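Evaluation of the Sadowski Paired Hand-Held Gripper Kit
Student Project Report, Group 2
Zuzanna Żak, Tapio Laaksonen, Orlando Cáceres
Supervisor: Henryk Mazurek
Thursday, September 14, 2023

1. Purpose

The department is deciding whether to buy the Sadowski paired gripper kit for the second-year automation course. Our group was given the trial kit and asked to report on setup, handling and the quality of the recordings. We did not test it with an arm. Arm playback is covered by the Gorkwood group and their report is separate.

2. What comes in the kit

The kit has a left and a right gripper, the cables for both, a power supply, a printed setup guide and a license for the Pustley recording software. The supplier, Lestthorpe, lists it at 4000 per pair without the computer. The license covers one workstation. A second workstation needs a second license, and we could not get a price for that by the time of writing.

The guide is short and mostly clear. The section on calibration refers to a menu that has been renamed in the current version of the software. Tapio wrote to Lestthorpe and they sent a corrected page.

3. Method

We chose small tabletop tasks because the course already uses them. Each task was done seated, with both grippers, and the operator was told to move at a pace that felt normal. The tasks were picking up a thin stick, moving a cup, and passing a part from one gripper to the other. Zuzanna and Orlando were the operators. Tapio ran the software and kept the log.

We made 17 recording sessions. The log has 1328 separate attempts, including the ones we threw out. An attempt was thrown out if the operator stopped partway or if the software reported a gap in the data.

The work surface was a white board laid on a table. We used a tray to mark the working area so that both operators kept to the same part of the board.

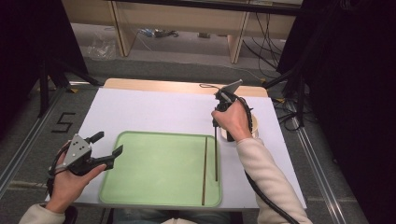
Figure 1. Tray task with both grippers. A brown wooden stick lies near the right edge of the tray.

4. Results

Setup took most of the first afternoon. Nearly all of that was calibration and the problem with the guide. Later setups were much faster, and by the end of April either operator could do it alone.

The jaws closed evenly on both units and did not need adjusting during the trial. The trigger is stiff at first. Zuzanna has small hands and had to shift her grip to pull it all the way, and her hand was tired at the end of long sessions. Orlando did not have this problem. A handle in two sizes would help, but Lestthorpe does not sell one.

Cables were the main complaint. Each gripper is wired, and when the hands cross or one wrist turns over, the cable pulls. We got used to running the cable along the forearm. The passing task was still awkward and had the most discarded attempts.

The stick was harder than we expected. It lies flat, so the jaws have to come in low, and a small error in height pushes it away. The cup was easy for both operators from the first session.

The software saved every file we asked it to save. It stopped responding twice, both times when we tried to rename a session while it was still recording. Export is slow for long sessions and there is no progress bar.

5. Limits of this report

We had only two operators, and both had used other grippers before. A beginner might need longer to learn the trigger. We also did not drop the units or test them for wear. Szymon Czarnecka in the workshop looked at the housings before the kit went back and saw no loose screws.

6. Recommendation

We recommend buying one kit for the course, with these conditions:

Ask Lestthorpe for the price of the second license before ordering.
Ask for longer cables, or permission to fit our own.
Keep the corrected calibration page with the guide.
Limit student sessions to half an hour per operator until we know more about the trigger.

The log and the task sheets are in the course folder. The recordings are on the lab drive under the group number, and the discarded attempts are in their own subfolder with Tapio's notes.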